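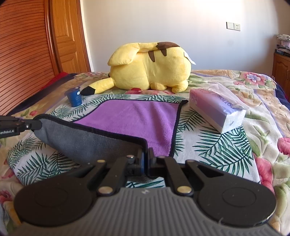
Dollville respite cottage, progress report to the Mulcahy fund, December

Quick one, sorry, full accounts to follow when Conetti send the last invoice.

Where we're at. Both bedrooms painted and in use. Bathroom rail in, ramp done, ramp handrail NOT done (wrong brackets, reordered). Six families stayed this quarter, up from two. Eleven on the waiting list, mostly from out Unport way, so travel is going to be a cost we didnt budget for properly.

Spending: on track except plumbing. Hot water system carked it in the second week and we had to replace it. Took roughly half the contingency. Would like to move some of the garden money across to cover it, please let us know if thats ok or if you need a form.

Linen and bedding came in under, mostly donated. Washing machine coping so far.

Still to do: handrail, flyscreens, fire blanket for kitchen, colour for the front door (families voting). Overnight carer roster is thin over the holidays, two shifts still open.

Next report after the school break.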